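About us

Clalteo - small boxes, folded properly

We make and fold small cardboard boxes. Brown corrugated mostly, for soap people, candle people, jam people, anyone posting little things that mustn't rattle. Started in a back bedroom in Tindall, outgrew it in one winter, now in a proper unit with a loading door that sticks.

Telmo Arroyo runs the place. Before this he spent 17 years packing other people's orders at Stodel and had opinions about every box that came past him. Too deep, bad creases, flaps that spring up as soon as you let go. Clalteo is more or less those opinions in cardboard.

What we do

Flat packs, or folded up for you if you havent the hands. Smallest order is 20. Samples come in a pack of 2, one flat and one made up, so you can take it apart and see how it goes.

Folding is done on a plain pale tabletop, kept clear. Sides up first, flaps last. 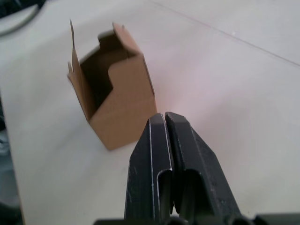
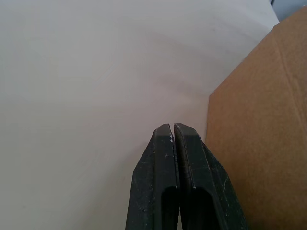

How we like a box

Clean folds. If the crease is right the panels meet in a straight edge and you hardly have to push. If it's wrong you'll be fighting it all afternoon.

Shaped cutouts on the inner walls where the design wants them, so check the drawing before you sign it off please! We've had a few sent back that were exactly as drawn.

Plain brown unless you ask. We can print, one colour, but it adds a week and in December it adds more than that.

Who buys them

Sustell were our first regular customer and still are, the little square one is really their box. After them mostly word of mouth. Market stalls, a potter, two schools for craft lessons, a man who posts watch straps.

Working here

Small team, radio on, kettle by the door. We start at 8 and the last collection goes at 4, so ring before then if its urgent. New folders get 20 practice boxes and a cup of tea and nobody minds how the first few come out.

Visiting

Come by if you're near, bring the thing you want boxed. Measuring it here is quicker than emailing back and fourth. Parking round the side, not in front of the loading door.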